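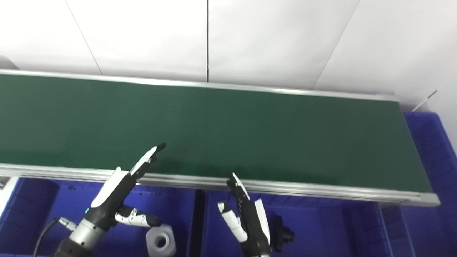 Green belt, blue bins.

1/ I get asked what changed when our food co-op in Salem switched from one big weekly delivery to two smaller ones. Short thread.

2/ We have 186 member households. Under the old setup everything came Monday morning and we packed until dark. By Friday the greens were tired and people said so.

3/ Now dry goods come Monday and produce comes Thursday. The second drop costs us $68 a week. We raised dues a little in July to cover it. Four households left, two came back.

4/ Ordering closes 60 hours before each drop. If you miss it, you wait for the next one. I used to make exceptions and it wrecked the count every time.
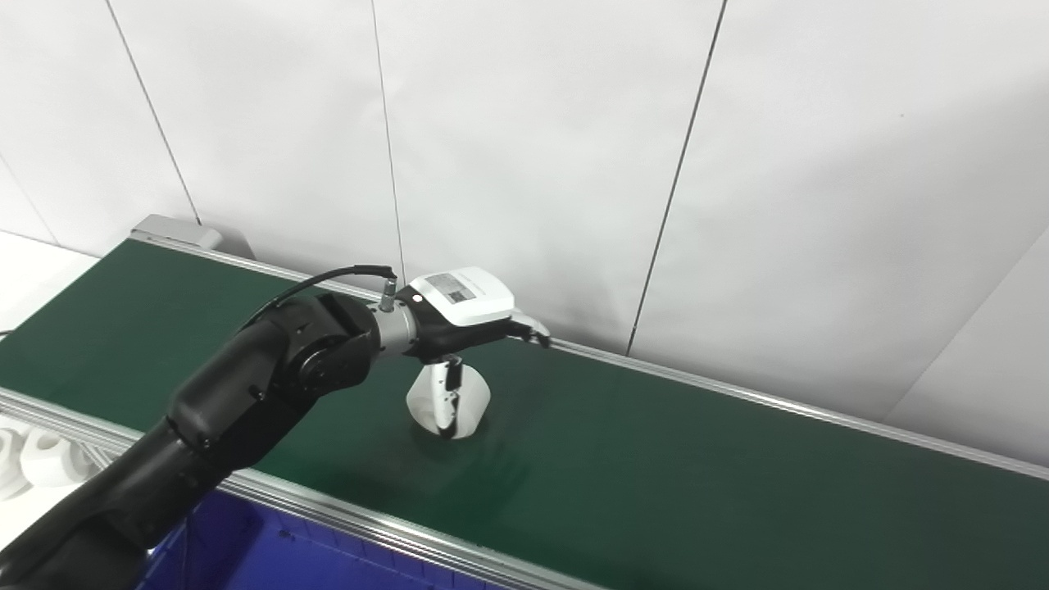 5/ Things I would do differently: get the farms to agree on one crate size first. Brosau sends tall ones, Vullanico sends flat ones, and they do not stack together.

6/ Also, print the pickup list by last name. We had it by member number for a year and everyone had to look theirs up at the door.

7/ We are at 2,683 orders since we started. Waste is down, mostly lettuce and herbs. Bread is still a problem and I don't have a fix.

8/ If you run something similar and want the order sheet, message me. It's a plain spreadsheet.

Ismail Shawky
4 Nov 2025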